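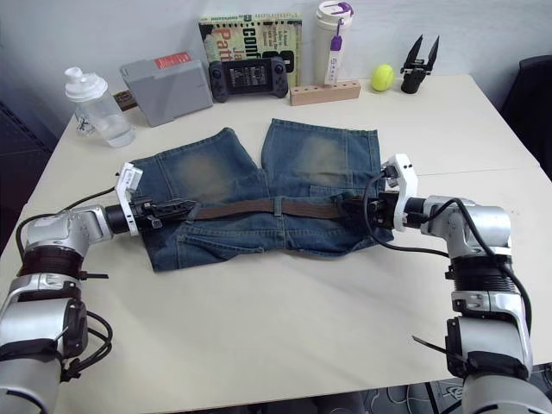
Last changed 31st March (draft 6, section 4 only)

4. Buying from small sellers: hamper and gift orders

4.1 Sample. 829 orders in all, placed through two marketplace sites, Hotus and Stuvgate, in the weeks from November up to the holidays. Orders under ten dollars dropped. Repeat buyers kept in but flagged. Coding of seller size by Quintana and Todorova, separately, then compared; where they disagreed Bugti decided. We call a seller "small" if it has 6 staff or fewer, owner included. Farooqui uses a looser cut-off, so our shares are not directly comparable with that earlier work.

4.2 What people bought. Mostly food. Jam, cheese, tea, then candles and soap a good way behind. Clothing hardly shows up until the last two weeks. Buyers who put a hamper together themselves went to more sellers than buyers who took a ready-made one, as expected, but they also paid shipping several times over and a lot of them complained about it in the comments box. Shipping cost was the most common reason given for not finishing an order. Carbon footprint was mentioned by 105 buyers, nearly always along with price.
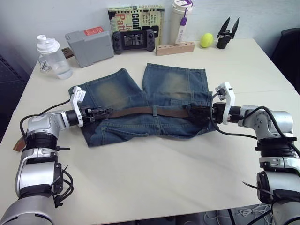 Figure 3. Denim shorts with a brown leather belt, held at the waistband by two robot arms on a white table.

The gap between the two sites closes late on. We think this is the last-order dates: small sellers on Hotus stop taking orders earlier, and the buyers go elswhere. Bugti checked a subset of roughly 200 orders by hand and the pattern holds there too. Arain is less sure, see note to Table 2.

4.3 Distance. Weak result. "Local" meant very different things to different buyers, same town for one, same state for the next. Butt's recoding into three bands helps a little but the middle band is a mess. Packaging weights from Dridis were were only available for the ready-made hampers, so no transport estimate for the self-made ones. Left for section 6.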